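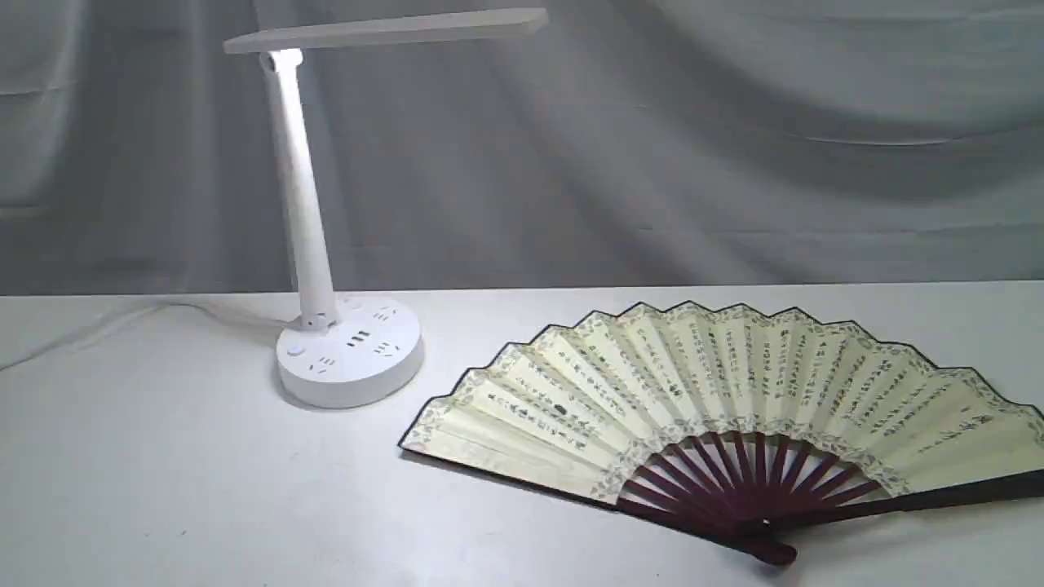

The Sofa Is Also a Bed, and I Have My Doubts

Small apartments have always come with a sales pitch. In Sallville these days the pitch is furniture that does more than one job, and you hear it before you've taken your coat off. The leasing agent at the Escobedo, a converted office building near the bus station, gave it to me in the doorway of a studio that rents for $1,665 a month. The bench was storage. The coffee table rose up and became a dining table. The dining table, if you had people over, unfolded again and became a bigger dining table, though it wasn't clear to me where the people would stand while this was going on.

"It lives like a one-bedroom," the agent said.

I've rented six apartments in my adult life, and two of them were studios. Neither one lived like anything other than a studio. So I came to the subject with a grudge, and I should say that up front, before I go on to complain about a lot of products that plenty of people seem happy to buy.

The theory is simple enough. Floor space is expensive and objects are cheap, so you should get more work out of each object. A bed that folds into the wall gives you back the floor under it. A stool with a lid gives you somewhere to put the blankets. Add up all the floor you've saved and you get, on paper, another room. Developers like this arithmetic because it lets them build the smaller apartment. Furniture companies like it because a bed that folds costs a good deal more than a bed that doesn't. I can see why both of them are enthusiastic. I have a harder time finding the gain for the person who has to make the bed disappear before breakfast.

Laten, which has a showroom on the edge of town and supplied the furniture at the Escobedo, sells a whole line built on this idea. The star of it is the Jutero, a sofa with a desk behind it and a bed inside it. I went out on a Sunday to try one. A salesman turned it from sofa to bed in a few smooth moves while talking the whole time, and it looked terrific. Then I asked if I could do it. I'm an average person of average strength and I got it open, but I had to take off the cushions first, find somewhere to put the cushions, move a side table, and clear a mug and a stack of magazines from the desk part, which tilts.

The showroom doesn't have much on its desks. Yours would. It would have a laptop, a phone charger, mail you haven't opened, a glass of water and whatever you were doing when you got tired. Every one of those has to go somewhere before you can lie down. The demonstration takes it for granted that the person living there owns almost nothing, and if that were so the person wouldn't need the bench with the storage in it.

What bothers me more is the way the jobs get paired up. In most of these pieces the two uses compete for the same hours. The table you'd like to leave your work spread out on is the table you have to eat from. The couch you'd like to sit on while your partner sleeps is the thing your partner is sleeping in. When one person lives alone and keeps a steady schedule, the handoff between day and night can be made to work. Put a second person in the room, or give the first one a cold, and you find out that a sofa bed is a sofa or a bed and whoever wanted the other one is out of luck.

I asked several people at the Escobedo how often they folded the bed away. There was some laughing. One woman told me she'd done it faithfully until her mother's first visit, and then one more time for her mother's second visit. A man down the hall said he closed his every day and liked it, that it made him feel as if he had his life in order, and I believed him. He also told me he got up at five. Another neighbor had never closed hers and was using the desk part as a shelf, because with the bed always down she couldn't get a chair in behind it. She was paying for the mechanism anyway. It's in the rent.

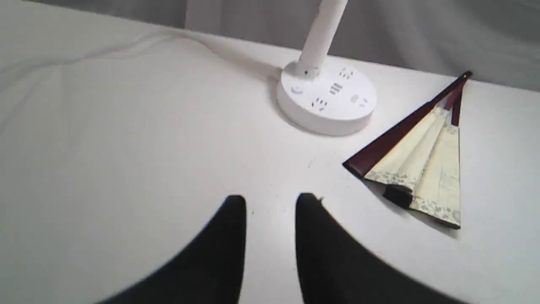 Some combinations do hold up, and I don't want to pretend otherwise. The ones that work tend to be dull. They put together two jobs that happen in the same spot and don't get in each other's way. A lamp with outlets in its base is a perfectly good idea, because the lamp is plugged in already and you can charge a phone while it's lit. A mirror on a closet door is a good idea. So are hooks on the back of anything. None of these asks you to move something before you use it, and none of them has a video showing how it's done.

Storage under a bed belongs on that list too, with a caution. Drawers work if there's room to pull them out. The kind where the whole mattress lifts on struts works mainly for things you never want to see again. I had one of those in my second studio. I put my winter clothes in it in spring, and by fall I'd bought another coat.

Then there's the question of how good each half is at its own job. Makers of combined furniture say you give up nothing. I have yet to sit on the sofa that proves it. A sofa bed has to fold, so the mattress has to be thin, so there's a bar or a seam or a gap somewhere that your hip will locate in the dark. A sofa that holds a mattress has a seat that's deeper and harder than a plain sofa's. At Laten I sat on the Jutero and then on an ordinary couch next to it that cost less, and I didn't need long to make up my mind. The salesman said the foam would soften. He said the same about the mattress. I asked whether softening was what you'd want in a mattress and we moved along to the ottomans.

Repairs are another thing left out of the brochure. When a plain table wobbles you put folded paper under a leg. When a lift-top table starts to sag, the trouble is in a spring or a gas strut, and you can either track down the right part or live with a table that slowly lowers your dinner. The maintenance office at the Escobedo gets more calls about furniture than about plumbing, according to the person who answered the phone there, and that's in a building that had its pipes put in by people used to doing offices. Some tenants had been told not to attempt repairs on their own. One had been waiting since June for a hinge. 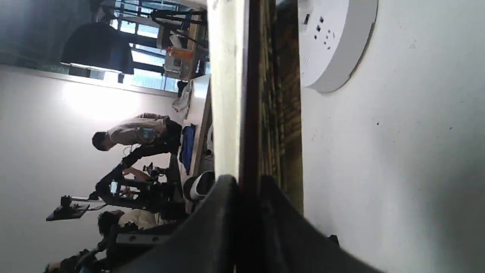

White-gray runs alongside brown wood grain.

Looks are harder to argue about, but I'll try. Nearly all of this furniture is flat-fronted and pale, with some wood grain for warmth, and it's made that way so that the folded version can pass for a wall. People tell me they find it calm. I find it a little like staying in a good airport. When everything in a room is pretending to be part of the building, it gets hard to tell what's yours. I noticed that the tenants who seemed most at home had each dragged in one big, awkward, single-purpose object that fit nowhere. A piano bench with no piano. A dentist's cabinet. An armchair so wide it blocked the bed from opening, which settled the matter of the bed.

Defenders of the small apartment, and I've had lunch with a few, say I'm judging the furniture by the wrong standard. Compare it with a bigger place and of course it loses. Compare it with a long commute, or with roommates, and the folding bed starts to look like a bargain. That's a fair point, and I spent some time on it. For someone who wants to live near work and can't swing a larger rent, a studio is a reasonable deal. My trouble is with the next step, where the studio gets priced as if the furniture had made it bigger. A studio in the older building across the street from the Escobedo has the same floor area, more or less, and no tricks at all. It rents for less. You could take the difference and buy a real bed, and then leave it where it is.

The agent had an answer ready for that as well. The other building, she pointed out, didn't have a table that turned into a bigger table.

If you're looking at one of these places, I'd suggest a test. Ask to be left alone in the unit for a while. Bring a bag with the things that are on your desk or kitchen counter right now, tip them out on whatever surface you'd be using, and then try to go to bed. Do it without the agent's help. Have whoever you live with do it too, while you're trying to make a sandwich. If you're both still speaking, look at the lease and find out who pays when the strut goes.

I did a version of this on my second visit, with a tote bag of my own mail and a toaster. The agent was patient about it. The bed came down fine. The toaster ended up on the bathroom floor, next to the cushions, and I had to step over it to wash my hands.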